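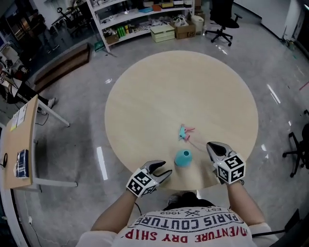
Do the boring ones too, said a reader under my last post, because a model that has only seen the interesting grabs will fall over on a Tuesday. Fair. So I have spent the week on cup and toy, toy and cup, gripper in each hand, at a round table.

The Ondorar set now stands at 3,263 examples. I threw out 113 of them, mostly for dithering, which I do beautifully and would rather not pass on. A further 42 are under review, meaning I haven't looked.

My wrists have opinions about the grippers. You learn to move like someone carrying soup.

Another 600 to go before October, then the training run, and then we find out what I've taught it.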